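I've had the new Leretti record on since breakfast and I still can't decide whether I love it or whether I'm just pleased to have something to be cross with. It's called Prudance, it came out in September, and if you blinked you missed it, because they only pressed 359 copies. I don't know why 359. I've asked at the shop and they don't know either.

If you've not come across Leretti before, they're the duo who used to be three fifths of Vass (yes, I know, the maths - one of them played two parts and always insisted on being counted twice). Vass were the first band I ever saw without a grown-up in tow, in a room above a pub that held maybe half the people who'd got in. I came home deaf in one ear with a badge I still have somewhere. So I'm not neutral, sorry.

Anyway, the album. Side one is lovely. It opens with what sounds like a harmonium being carried up some stairs, and then the drums wander in and you get three songs that run into each other without a gap. The middle one, Nastier, is the best thing they've done since the Vass days. It's got that bass sound, the slightly seasick one, and a chorus that doesn't turn up until the song's nearly over. I've played it so often this week that I've started humming it in the queue at the chemist.

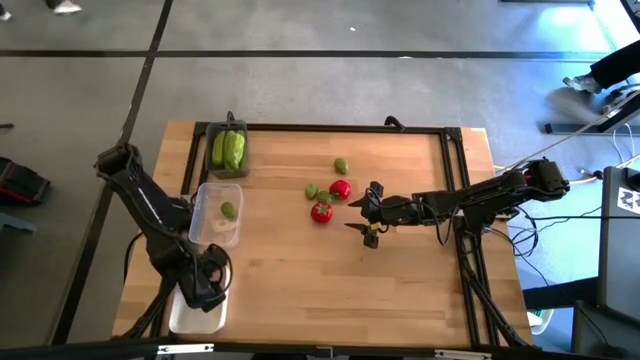
Side two is where I get grumpy. There's a long instrumental that never gets going, and then a sort of spoken bit over a tape loop, and I'm afraid I've skipped it every time since the second listen. I'm sure it's clever! I did try it on headphones, lying on the floor in the dark, as instructed by the sleeve notes, and I fell asleep.

The last track pulls it back, mind you. Just piano and two voices, a bit out of tune with each other, and somebody coughing right at the end that they've left in. I like that they left it in.

What I'd really like is a proper repress. Their first single did 1,000 copies and went in a fortnight, and last time I looked someone wanted silly money for one with a split sleeve. The venue they're playing in spring holds 4,000, so somebody must think there are people out there who want to hear this stuff - do us a few more records then, please.

I've got my ticket, by the way. Standing, near the back, next to the bar if I can manage it. If they play Nastier I'll forgive them the tape loop.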